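Home & Money | Interviews

The Woman Who Says You Don't Need a Pantry System

By Birdie Whitfield
31st October

Florence Marchand has been hired to organize other people's kitchens for 20 years, and she would like you to know that most of it was a waste of their money. I went to see her in Lirley expecting a sales pitch with a confession wrapped around it. I'm still not sure that I didn't get one.

She has a short book coming out in March, and its argument is that the home organizing trade sells containers to people whose trouble is shopping. "They buy too much food and then they buy boxes to put it in," she said. "Then the boxes are full, so they call me, and I tell them to get more boxes. I did that for years. I was good at it."

I asked whether she had given any of the money back. She laughed and said no.

Her worst case was a family in Tremar who paid $2,000 for a pantry refit, with matching jars, a label maker and a chart inside the door. She went back about two months later to drop off an invoice and found the cereal in its original boxes on top of the fridge. "The jars were in there, all lined up, and they were full of things no one in that house ate. Split peas. They had a whole jar of split peas."

It's a good story, and I have heard versions of it from other organizers who have since written books. When I said so, she shrugged. "It's common. Why wouldn't you hear it twice?"

Pressed for numbers on how many clients had slipped back, she didn't have any. She never kept records. She thinks it was most of them, but she also admits that the ones who were happy had no reason to phone her again, and I wish the book dwelt on that a little longer than it does.

What she recommends now is dull, and I mean that kindly. Eat what you have before you shop. Keep flour and rice where you can reach them without moving anything. Stop buying the large size unless you finished the last large size. She is firm that a list on the back of an envelope works as well as any app, and when I mentioned that I use an app, she asked to see it. It had paprika on it. I own three jars of paprika.

"You see," she said.

I pointed out that one careless reporter proves very little. She agreed, though she looked pleased.

We argued longest over open shelves. Marchand likes them, on the grounds that people use what they can see. I think they collect grease and dust, and that the people who praise them have either a cleaner or a very small number of plates. She conceded the grease. "Then don't put them by the stove. Put them on the other side of the room. And keep them shallow, so there's no back row. The back row is where food goes to die."

She would take a small painted shelf with a few open compartments over any deep cabinet, and she doesn't care what color it is.

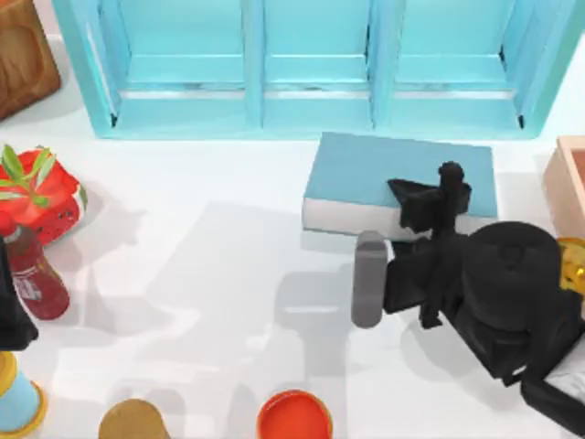
What it costs to do nothing

The last chapter tells readers to spend no money at all for a season, and it's the part I believe most, perhaps for the reason that there is nothing in it for her. Her publisher wanted a shopping list at the back. She says she refused, then agreed to a page of "useful things," then cut it down to a marker pen and masking tape.

She still takes paying clients, mostly in Bruvar, and charges them by the hour. I asked how she squares that with the book. "Some people want company while they throw things out," she said. "I don't mind being company. I just don't sell them the jars anymore."

And if they ask for jars? She thought about it for a while. "I tell them to wash out the ones they've got."

I went home and threw away one of the paprikas. The other two are still in the cabinet.

Filed under: Kitchens, Spending, Books

Contact us | Corrections | Back to top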